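Small business board > Awards, grants, networking

Topic: paying to be a finalist??

karnik_candles
Got an email last night, my shop is a "finalist" in the Ruvamau Founder Awards. Never applied. To attend I need a table seat, 1,201 dollars, and that doesnt include the hotel. Anyone been? Is it worth it or am I being sold a dinner

plattner77
Sold a dinner. Next.

Jae-in Yeom
Not so fast. I went two years ago, the regional one in June. Met the buyer who still takes a third of my soap orders. Seat was cheaper then tho. The award itself did nothing - the hallway did everything.

plattner77
You could meet a buyer at a 49 dollar trade breakfast. I have.

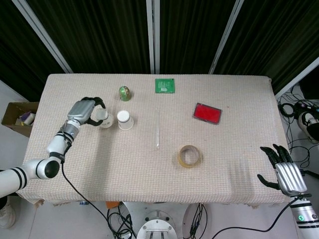

Jae-in Yeom
Sure, and I've been to 17 of those breakfasts and met mostly insurance people. Depends on the room. Ask them for last year's attendee list before paying. They sent me mine same day.

karnik_candles
ok asked. Will report back

flalon_mike
We were finalists at Flalon, the bakery not the paint place. Four people in our category and all four got a plaque. Make of that what you will. Customers do notice the sticker on the door, I'll give them that

plattner77
So everbody wins if they pay. That's an ad, not an award.

flalon_mike
Didn't say everybody. One guy didn't show and they read his name anyway. I'd call it marketing spend and decide on that. We wrote it off as advertising, check with your accountant though

Jae-in Yeom
Also ask if they do a split seat, dinner skipped, daytime only. Not on the form. You have to call.

karnik_candles
List came. Some 2 pages, half of it sponsors. But there's three gift shop chains on there I've been emailing since forever with no answer. Ugh

plattner77
Email them again and say you're a finalist. Free.

karnik_candles
lol ok that's not bad. Doing that first, calling about the daytime thing in the morning. Deadline for the seat is end of the month so I have a bit

Jae-in Yeom
Bring samples if you go. Small ones, nobody wants to carry a jar around all day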